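Soldering and brazing fluxes: frequently asked questions

Compiled by Ingvar Briem for the Lundus trade counter. Last revised 17th April.

Is "no-clean" flux really no-clean?
Sometimes. The term means the maker believes the residue is harmless in a dry indoor setting. It doesn't cover a boat, a shed near the coast or anything that gets hosed down. If the joint will live outdoors, wash it.

Can one flux do every metal?
We've been offered several that claim to. The one we tried was fine on copper and brass, passable on mild steel and useless on stainless. Aluminium needs its own product, and anyone who says otherwise should be asked to show you a joint sawn in half.

The tub says it lasts indefinitely. Does it?
We wouldn't bank on it. Paste flux dries out once the lid has been off a few times. Ellari paste kept in our storeroom from November had a crust on it after 3 months. You can stir a little distilled water into some water-based pastes, but check the data sheet first. Petroleum-based ones won't take it.

Does more flux make a stronger joint?
No. It makes a messier one, and trapped flux leaves voids. A thin, even coat over clean metal will do.

Do I still have to clean the metal if the flux is "self-cleaning"?
Yes. Flux deals with light oxide. It won't shift paint, grease, mill scale or the sticky stuff left by a price label. Degrease, abrade to bright metal, then flux straight away.

What does the 834 on the Gekard tin mean?
It's their catalogue number. Customers keep reading it as a working temperature, and the label doesn't help. The working range is on the data sheet.

Are the fumes safe if the label says "low odour"?
Smell tells you very little. Rosin fume can set off asthma and fluoride fluxes are worse. Use extraction at the bench and keep your face out of the plume. A desk fan just moves it to your neighbour.

Will flux residue wash out of work clothes?
Rosin mostly won't come out in plain water. Acid flux may look as though it has, until the holes turn up in the cotton. Keep old clothes for the bench and wash them separately.

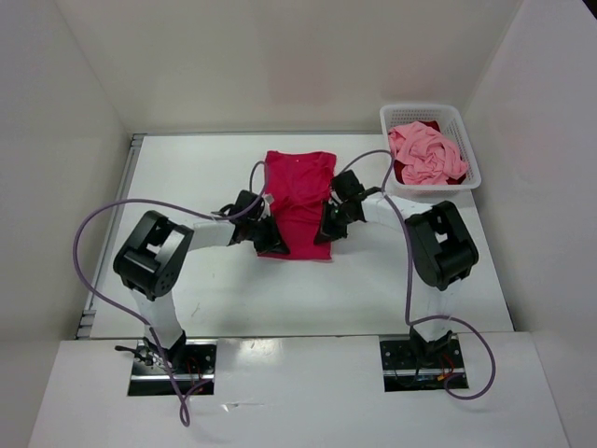 A folded red-magenta T-shirt between two robot arms.

Is the Atanasov sample kit worth the money?
Depends how curious you are. It has 14 sachets, and 2 of them looked to us like the same flux in a different colour. Biljana Hodžić at the counter will sell you a single small tub if you tell her the metal and the filler.

Can I return an opened tub?
Only if it's faulty. Bring the tub and the receipt.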